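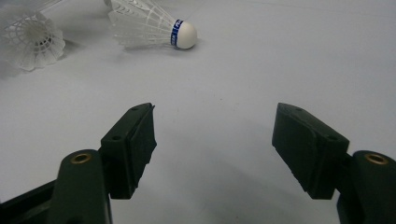 Page last changed: September, by site_admin

Friday at Sallodico: Notes From the Prayer House Open Day

Typing this up fast before it all runs together. Drove out Friday, left at 6:30 am, 85 miles, most of it behind a hay truck. Four of us in the car, one asleep the whole way. Sallodico is the old retreat property past the grain elevator, and if you blink you miss the sign. I missed the sign.

For anyone who doesn't know, the fellowship out there has been praying in that building day and night, in shifts, and once a year they open the doors and let other churches walk through and ask questions. Our elders have talked about a prayer room for a long time. I was sent to look and report back. So this is me reporting.

Parking in the field. Coffee in the front hall, strong, thank you Lord. Name tags. Then straight into worship with no announcements at all, which I liked. Two songs, an old hymn and one I didn't know, then Psalm 134 read out loud: "Behold, bless ye the LORD, all ye servants of the LORD, which by night stand in the house of the LORD." Those words hit different when you are standing next to people who were up at 3 that same morning doing it.

Zhenhua Deng took our group around. He has the night watch schedule and has had it since the start. Quiet man, walks fast. I wrote down what I could.

The watch room. Smaller than I expected. Chairs along the wall, a rug, a kneeler, one lamp. On the table a big ledger where each person writes what they prayed for and the hour. No names of the sick in full, just first names. I asked how they keep people from dropping out and he said they don't chase anybody. If a slot is open at noon on Thursday it gets prayed over and usually someone takes it by Saturday. If no one does, he takes it himself. I asked how often that happens. He laughed and said his wife could tell me.

The request room next door. Cards come in by mail, by phone and from the box at the Gandeo feed store. They had 3000 cards last year. Each one gets read out loud by a person, once at least, then goes in a file for a month. After that it's burned in a barrel out back, with a short prayer. One of our ladies asked why burn them, and Zhenhua took her to Revelation 8, the incense and the prayers of the saints going up before God. She wrote it on her hand because she had lost her pen.

Library upstairs. Steep stairs, hold the rail. Mostly commentaries and missionary letters, plus a glass case with an old family Bible, a date of 1625 written inside the cover in brown ink. Whether the date is right I can't say, the man up there couldn't either. He let us look but not touch. I stood there longer then I meant to.

Lunch was in the barn. Beans, cornbread, a pie I will not soon forget. Sat across from a couple from Shao Road Chapel who started their own watch two years back with a handful of people and only Friday nights. That was a help to hear. I had it in my head that you need the whole week covered or it doesn't count. They said start with one night and keep that night. They also said get a better heater than you think you need.

Afternoon teaching was on Luke 18, the widow and the unjust judge. The speaker was from Jekoren Mission and went long, but good. Main points as I got them down:

Jesus told the story so people would pray and not faint. It says so in verse 1, before the story even starts.

The judge is not a picture of God. God is being set against the judge. I have heard this taught backwards more than once.

She kept coming. There's nothing in there about her using the right words.

Verse 8, will he find faith on the earth? He left it as a question and sat down.

Then open prayer, people standing up wherever they were. A teenage boy prayed for his dad, not many words. I won't repeat it here. Plenty of wet eyes in our row.

Things I didn't love, to be fair. The sound in the barn was bad, the back half couldn't hear. The schedule sheet had the wrong time for lunch. And I would have liked more said about praying with children in the room, as that will come up with us right away. I asked and got a short answer: yes, they come, mostly mornings, with a parent.

Left at 4. Talked the whole way home, even the one who slept.

For our elders: I'd say yes. One night, the small room off the kitchen, a ledger and a lamp. We have the chairs. Need a heater. If you want to be in on the frist night tell me after service or leave a note in the office. Bring your own Bible, and a sweater.

More when I find my other page of notes.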